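Clés : tenir un registre quand il n'y a pas d'organigramme

Publié en décembre par admin

Le bâtiment Mumen compte des bureaux, des caves, un local technique et un atelier partagé. Les serrures y ont été posées par tranches, sans plan d'ensemble. Chaque changement de locataire a laissé un cylindre de plus et plusieurs clés en circulation. J'ai repris le registre au printemps. Je consigne ici la méthode, surtout pour ne pas avoir à la reconstituer dans quelques années.

Un organigramme de clés, au sens de la serrurerie, est un plan qui définit quelle clé ouvre quel cylindre. Il suppose des cylindres calculés ensemble chez un même fabricant. Une clé individuelle ouvre sa porte, une clé de groupe ouvre un étage, un passe général ouvre tout. Dans un cylindre à goupilles, cela s'obtient en ajoutant des goupilles intermédiaires, qui créent plusieurs lignes de césure pour un même piston. Chaque niveau hiérarchique réduit le nombre de combinaisons disponibles et augmente celui des clés étrangères qui peuvent tourner par accident. Sur un petit immeuble, deux niveaux suffisent largement.

Mumen n'a rien de tel. Le premier relevé a donné 134 clés, doubles compris, pour un nombre de serrures nettement inférieur. Environ 20 n'ouvraient plus rien. Je les ai gardées jusqu'à la fin de l'opération : une clé orpheline peut correspondre à un cadenas de compteur ou à une boîte aux lettres hors service, et ces serrures-là sont toujours vérifiées en dernier.

Le relevé lui-même se fait porte par porte, jamais clé par clé. On démonte la vis de fixation, on sort le cylindre, on note la longueur de chaque demi-cylindre depuis l'axe de la vis, le type de panneton, la présence ou non d'un débrayage. On essaie ensuite les clés sur le cylindre en main. L'essai sur la porte fausse le résultat lorsque la gâche est désaxée ou que le pêne force : on conclut que la clé est mauvaise alors que c'est la menuiserie qui a travaillé.
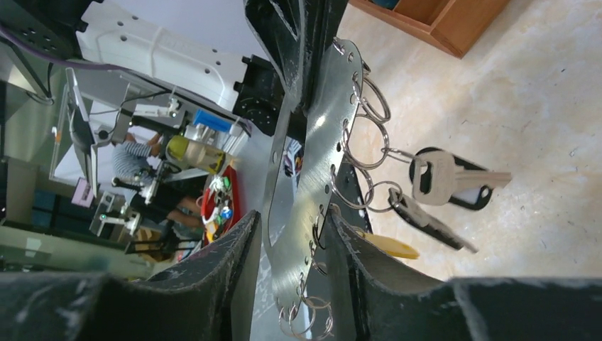 Deux clés, des anneaux brisés, une plaque percée.

Pour l'identification, j'ai abandonné les étiquettes en clair. Une clé marquée « cave 3 » renseigne celui qui la trouve. Le code retenu est un numéro sans signification, attribué dans l'ordre du relevé, et la correspondance se trouve dans le registre. Le numéro porté par la clé n'est pas non plus celui du fabricant. Ce dernier, quand il est lisible, permet dans certains cas de faire tailler une copie sans présenter l'original. Je le note dans une colonne à part, imprimée nulle part.

Le registre tient dans un fichier Kudo, avec une ligne par clé physique. Il est tentant de faire une ligne par serrure et d'y inscrire une quantité, mais on perd alors l'historique : on sait qu'il manque un double, on ne sait pas lequel ni depuis quand. Les colonnes sont les suivantes : numéro, cylindre, ébauche, détenteur, date de remise, date de retour, observations. La colonne des observations est restée vide dans la plupart des cas. Elle a servi pour les clés usées, dont la copie reproduit l'usure et finit par accrocher. Dans ce cas il faut retailler au code, si le code est connu, ou changer le cylindre.

Les ébauches méritent un paragraphe. La plupart des clés du rez-de-chaussée acceptent la référence 2802 du catalogue Misia, profil courant et peu coûteux. Deux portes de l'étage demandent un profil voisin, dont la rainure latérale est décalée. L'ébauche 2802 y entre aux trois quarts et bloque. J'ai vu une copie limée à la main pour passer quand même : elle tournait, avec du jeu, et ramenait du laiton en poussière dans le canal. Un cylindre traité ainsi se grippe sans prévenir. Je proscris par ailleurs l'huile, qui retient la poussière, et j'emploie un lubrifiant sec au graphite ou au PTFE, jamais les deux dans la même serrure.

Restait le circuit de remise. La règle actuelle tient en peu de lignes. Toute sortie est signée. Tout retour est vérifié par essai sur la serrure concernée, car il arrive qu'on rende en toute bonne foi une clé du même modèle qui n'est pas la bonne. Une clé perdue entraîne le remplacement du cylindre si elle ouvrait une partie commune, et une simple mention au registre si elle ouvrait un placard. Entre les deux, on décide au cas par cas, et c'est la partie la moins satisfaisante du dispositif.

La question du passage à un véritable organigramme se posera lors des travaux prévus à Sesovau, l'annexe côté cour. Le surcoût du cylindre sur organigramme est modéré à la commande. Il devient sensible ensuite, à chaque extension, puisqu'on reste lié au fabricant et à la carte de propriété. Il faut aussi réserver dès le départ des combinaisons pour des portes qui n'existent pas encore, ce que les plans du maître d'œuvre ne prévoient jamais.
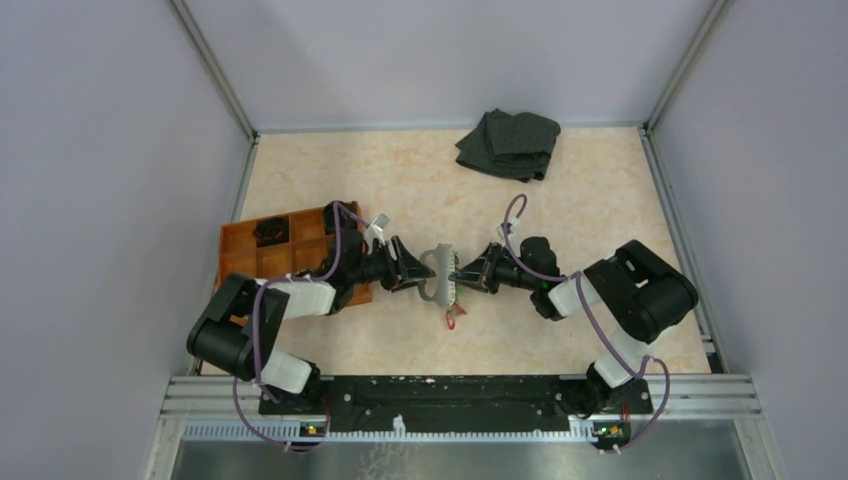 Un lecteur m'écrit qu'il ne remplacerait pas le cylindre complet après une perte. Il démonte le rotor, permute deux goupilles, fait tailler les nouvelles clés et remet l'ensemble en place dans l'heure. Il ajoute que l'opération ne vaut que si l'on possède un jeu de goupilles au bon pas, et qu'elle est à exclure sur un cylindre muni d'une protection anti-perçage sertie.

L'objection est recevable. Je n'ai pas retenu cette solution pour Mumen parce que les cylindres y sont trop hétérogènes pour justifier un seul jeu de goupilles, et que les plus anciens ont des ressorts fatigués. Pour Sesovau, où tout sera de même marque, je referai le calcul en y comptant le temps de démontage.

Prochain relevé prévu après la pose de la porte du local vélos, dont le cylindre n'est toujours pas livré.

Articles récents
Gâche électrique : à émission ou à rupture de courant
Mesurer un cylindre sans le démonter
Graphite ou PTFE, suite
Sesovau : premières cotes des huisseries
Exporter un registre Kudo en texte brut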